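Trips > Fossil digs > How-to guides > Packing and prepping for your first dig

Last updated 9 Aug 2022

How to get ready for your first fossil dig (and what to do once you're on your knees in it)

I've been going out to the Gilska beds every season for 9 years now, and I still forget something each time. Last February it was my hat, which was a very stupid thing to forget. So I've written down what I do before a dig and how I work a square once I'm there, mostly for people who've booked their first day and are getting a bit nervous about it. Don't be! You'll be fine, and you'll be filthy.

Step 1: Sort your clothes the night before

Long sleeves, long trousers, boots you've already worn in. Light colours are cooler, but you'll never get the grey clay out of them, so pick something you don't love. I lay the whole lot out on the bed, socks included, and then I pack it in the order I'll want it, with the rain jacket on top. Knee pads go in too. The gardening kind from the hardware store are perfectly good and cost a lot less than the ones with a outdoor label on them.

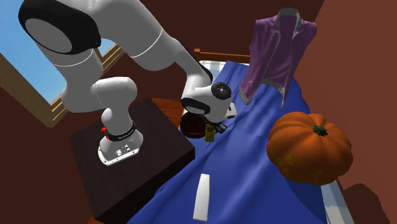
Gloves are a matter of taste. I wear a thin pair for shovelling and take them off for anything close to bone, because I like to feel the change in the rock with my fingertips. Plenty of people keep theirs on all day and find just as much as I do (more, some days, grumble grumble).

Step 2: Pack a small tool roll

Most organised digs supply the tools, and the Pendton crew certainly do, but I like having my own. Mine holds:

- two soft paintbrushes, one wide and one narrow
- a blunt dental pick
- a bamboo skewer or three
- a small trowel
- a hand lens on a string
- a pencil, because pens clog with dust

Leave the rock hammer at home unless you've been told to bring it. First-timers nearly always want to hammer things, and I was exactly the same.

Step 3: Learn your square before you touch it

You'll usually be given a patch marked out with string. Have a good look at it from a few angles before you start. Low morning light is brilliant for this as every little bump throws a shadow. At Gilska the bone is a chocolatey brown and the mudstone is pale, so you've got a fighting chance. Over at Grakden everything is the same dull grey, and you have to go by texture: bone has a fine, slightly spongy look under the lens, and rock doesn't.

Step 4: Go down in thin layers

Work the whole square down evenly, a thin skim at a time, and brush as you go. It's so tempting to chase one interesting lump straight down and end up with a hole like a rabbit's. If you do that you'll undercut whatever's next to it, and then it crumbles, and then you have to go and own up.
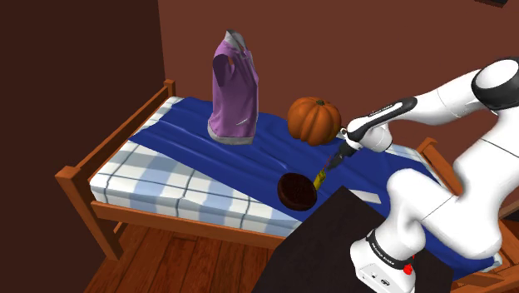 Brush away from the bone and towards your dustpan. Tip the spoil in the bucket, and when the bucket's full take it to the sieves instead of dumping it. Some of the best things I've ever seen came out of spoil. My own proudest find is a little crocodile tooth, number 378 in that year's field book, and I'd already brushed straight past it!

Step 5: When you hit something, stop

Put the tool down and call your square leader over. Don't lift it, wiggle it or lick it (yes, people lick them, bone sticks to your tongue, but please ask first). They'll want to record exactly where it's lying and which way it points. If it's cracked they'll run some thin glue into it, and you'll need to leave it alone for a good while. This is a great time for a sandwich.

Step 6: Look after yourself

It got to 44 degrees on one of my Grakden trips and we packed up before lunch. Carry 2 litres of water at the very least, drink before you're thirsty, and get under the shade tarp whenever your leader tells you to. Bring lunch that can't melt. After a day of crawling about you'll also want something sweet, and the bakery in Pendton stays open late in dig season.
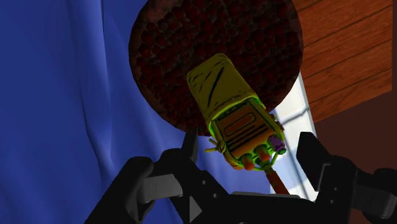

Berry pie, or something very like it, with a colourful toy.

Step 7: Write it up while you remember

Before you shower, spend ten minutes with your notebook. Square number, what the rock was like, what you found, what you think it was. I use the Kadrić field notebooks as the paper copes with sweat and sunscreen, but a school exercise book will do. Sketch things even if you can't draw. My early sketches all look like potatoes, and I can still tell you which potato was the turtle shell.

Then rinse your brushes, shake your boots out well away from the house, and check the booking page for next season's dates, which usually go up just after the last dig finishes.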